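**发件人：** Aicha Benjelloun
**收件人：** 旧屋地面邮件组
**日期：** 2018年3月13日
**主题：** 回复：浅色地面发乌，到底是脏还是旧？

各位好，Ferhat好！

拖了好久才回你，实在不好意思，这阵子一直在跟同一件事较劲，就是我家那块浅色地面，所以看到你的邮件差点拍桌子：怎么跟我一模一样！我先把你的话引在下面，一段一段接着聊，省得大家往回翻。

> Ferhat Değirmenci 写道：
>
> 我在Drukthorpe的房子，后面那间大屋铺的是很浅的地面，房东说是白的，我搬进来的时候看着像放久了的纸。拖完觉得还行，过一会儿又是一层灰蒙蒙的。我先后用过洗洁精、白醋、小苏打，还有邻居给的一瓶没标签的东西（别骂我）。

不骂你，但是那瓶没标签的真的别再用了！我以前在Sitthorpe租房的时候干过差不多的事，前任租客在水槽底下留了半瓶绿色液体，我闻着挺香，就倒了一瓶盖进桶里。结果地面黏了好些天，穿拖鞋走过去嗞啦嗞啦地响，猫都绕着墙根走。后来用清水一遍一遍过，才慢慢不黏了。

说回洗洁精。我现在基本认定，我家那种"拖完还行，一会儿又灰"，多半就是洗洁精留下来的。洗洁精泡沫多，拖把带不走，留一层薄薄的在上面，脚底的灰一踩就粘住。你可以自己试一下：找个不起眼的地方，用一块干净的白布，只蘸温水，使劲擦巴掌大一块。布上要是滑溜溜的，那就是残留；要是布变灰、手感涩涩的，那才是灰。我第一次试的时候擦出来的水居然起泡了，而我那次已经有大半个月没用过洗洁精了，你想想这东西攒了多少。

白醋我也不太敢常用。兑得很淡偶尔来一次可以，但要看你底下是什么材料，这个我后面再说，因为我自己也没搞明白，正想请教大家。

小苏打嘛，我跟它有仇。干粉撒上去刷，看着特别解气，可粉末会钻进门槛边上那条缝里，刷完一干，缝里一道白。我最后是拿旧牙刷一点一点抠出来的，抠得腰都直不起来。

> 最让我糊涂的是，我分不清哪些是脏，哪些是它本来的样子。有几块地方颜色好像深一点，可是换个角度看又没有了。我跪在那儿刷了一个下午，站起来一看，觉得刷了个寂寞。

哈哈哈，"刷了个寂寞"，我把这句念给我妹妹听，她笑了半天。

不过这个问题问得太对了，我也是在这上面浪费时间最多。浅色地面有一种很讨厌的性格：从站着的高度看，它就是一整片白；蹲下来贴近了看，什么都有，细点子、一团一团的深浅、光照过来的明暗。你一旦看见了就没法假装没看见，然后就开始刷。我有一块地方前后刷了三回，刷到第三回才反应过来那是窗帘的影子。窗帘一拉开，没了。我当时坐在地上，手里还拿着刷子，觉得自己挺可怜的。

所以我现在的办法特别笨，写出来给你参考：

- 先把灯关掉，只用窗户的光看一遍，觉得脏的地方用美纹纸贴个小角。
- 过几个小时，光换了方向，再看一遍。还觉得脏的留着，不觉得的把纸撕掉。
- 晚上开灯再看一遍。
- 剩下的才动手。

我第一次这么做，早上贴了满屋子的小纸角，跟要搞什么活动似的，到晚上撕得只剩门口那一片和炉子前面那一片。炉子前面那片是油，门口那片是鞋底，都擦得掉。其余的，我现在相信就是料子本身的花纹，或者是用旧了，反正擦不掉，也不用擦。

还有一点，贴近地面斜着看，跟站直了往下看，完全是两码事。斜着看能看见拖把的水痕，也能看见哪里还有点光泽、哪里已经磨得发哑了。我会把脸凑到很低（膝盖底下垫个垫子！你跪一下午不垫东西，第二天怎么走路的？），顺着窗户的方向看过去。水痕是有方向的，一道一道跟着拖把走；磨旧的地方没有方向，边上是糊的。会看这个以后我心里踏实多了。

> 我在Doolan店里问过，店员推荐了一种叫Atetti的清洁液，说浅色地面专用。有人用过吗？要不要先打磨一下再上？

Atetti我用过，我家现在就是一瓶在用。我说说自己的感受，别人家的地面可能不一样啊。

好的地方是泡沫少，味道淡，过一遍清水就不滑了。不好的地方是瓶口设计得很气人，一歪就出来一大股，我第一次用，半瓶盖的量倒成了小半杯。后来我找了个500毫升的旧喷壶，提前兑好，喷一块擦一块，反而比用桶省水省事。桶里的水拖到后来全是灰的，等于拿脏水给自己家地面刷了一遍漆，这个道理我居然活到这个岁数才想明白！

我的顺序是这样的：

1. 吸尘，吸两遍，第二遍换个方向走。沙粒一定要吸干净，湿着一拖全变成砂纸了。
2. 喷壶喷一小片，等一小会儿，别让它干在上面。
3. 平板拖或者抹布擦，布脏了就翻面，两面都脏了就换一块。
4. 换一块只蘸清水的布过一遍。
5. 开窗，晾着，谁也别进来。

第5步在我家最难实现。

至于打磨，我求你先别！我自己就动过这个念头，抽屉里有几张2000目的水砂纸，是以前修一个旧托盘剩下的，我想着这么细，总不会有事吧。我在冰箱后面那个角落试了试，灰蒙蒙的东西是下来了，可是那一小块从此跟旁边不一样：旁边是均匀的哑，它是一种发毛的哑，斜着看特别明显。还好在冰箱后面，这辈子除了我没人会看见。要是在屋子中间试的，我可能就得买块地毯盖住它了。

还有，你要是连地面是什么材料都不确定，打磨就更悬。如果是卷材，表面那层保护磨掉就没有了，以后更吃灰；如果是刷的漆，那磨的就是漆，磨着磨着底下换颜色了，你怎么办？而且老房子里的旧涂层和旧铺料，有些成分不能随便弄成粉尘，这个邮件组里以前吵过一回，翻翻旧邮件就有，总之没查清楚之前别磨，也别铲。

> 另外大家是怎么对付桌椅腿印子的？我这边有几道黑的。

黑印子我用过最好使的是白橡皮！就是小孩写作业用的那种，顺着一个方向擦，别来回蹭。橡皮不行再用布蘸一点点Atetti，原液别直接倒在地上，倒在布上，按一会儿再擦。还不行的话就放着吧，跟它一起过日子。

预防的话，椅子腿底下贴毛毡。毛毡过一阵子会夹沙子，夹了沙子比不贴还糟糕，我每年8月大扫除的时候统一换一次，平时想起来就抠两下。我家的凳子贴的是圆的，餐椅贴的是方的，方的角容易翘，下次全换圆的。

好了，你的问题我大概都接住了，轮到我问大家。

我家这块地面，我到现在都没弄清楚是什么。房子是接手来的，前面那家人只说"铺了好多年了"，没有任何单据。摸上去是平的，颜色浅得很，哑的，我一直当它是卷材，可是上个月来修水管的师傅低头看了一眼，说这怕不是刷出来的吧，说完就走了，留我一个人在那里疑神疑鬼。我去敲过，声音闷闷的，听不出什么名堂。找接缝，也没找到一条让我放心的，墙根那一圈又被踢脚线压得死死的，我不想为了看一眼就把它撬开。

贴一张低角度的，懂行的朋友帮我看看： 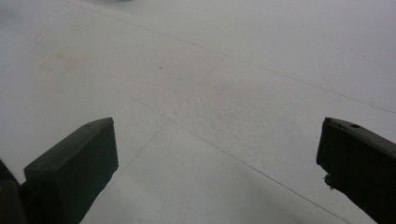

*我家地面近看，米白偏浅灰，有很细的斑点，深浅不太匀*

我自己的看法是，那种很细的斑点加上一团一团淡淡的深浅，旧卷材用久了会这样，漆面用久了好像也会这样，所以看来看去等于没看。右上那边比较亮，往下暗一点，我觉得是光的关系，就没往那边贴美纹纸（看，我学乖了）。

具体想问的是下面几件：

- 有没有什么不破坏表面的办法，能分清是卷材还是漆？我听说可以用指甲在角落里压一下，看有没有弹性，我压了，好像有，又好像是我指甲软。
- 如果是卷材，用旧了还值不值得上一层保护剂？我怕上完一亮，屋子看起来像诊所走廊。我喜欢它现在这种不反光的样子，就是希望它别那么容易沾灰。
- 如果是漆，平时用Atetti兑水擦，长期下来会不会伤？
- 踢脚线底下那道缝，大家填不填？填什么？我家那道缝特别能吃面包渣。

关于保护剂我还要多嘴一句。Doolan那边有一款哑光的，一桶要价700，我站在货架前面犹豫了好半天，拿起来又放下，最后买了一包毛毡和两块抹布回家了。要是哪位用过哑光的那种，麻烦讲讲干了以后到底是哑的还是"商家说的哑的"，这两种哑我觉得差别很大。有用剩的、愿意分我一小瓶试冰箱后面那个角落的，我可以拿果酱换，去年做的杏子酱，还有好几罐。

Ferhat，你那边如果方便，也拍一张贴着地面的给我们看看？从窗户对面的方向拍，水痕看得清楚些。还有你那瓶没标签的，先拧紧了放高处，别倒下水道，问问你们Drukthorpe那边的回收点收不收，Sitthorpe的是收的，但是要自己送过去，而且他们中午关门，我白跑过一趟。

哦对，你上封信最后问的拖把头，我用的是超细纤维的平板，洗的时候不要放柔顺剂，放了就不吸水了。我洗坏过一整套才知道的，心疼。现在单独洗，挂在阳台栏杆里侧晾，风大的时候夹两个夹子。

先写到这里，锅里还炖着豆子呢。等大家的回信！

Aicha

另：上次有人在组里说旧T恤剪了当抹布比买的好用，我试了，纯棉的确实好，不过印花那面别朝下，我那件的字有一点蹭到地上了，用橡皮擦掉的。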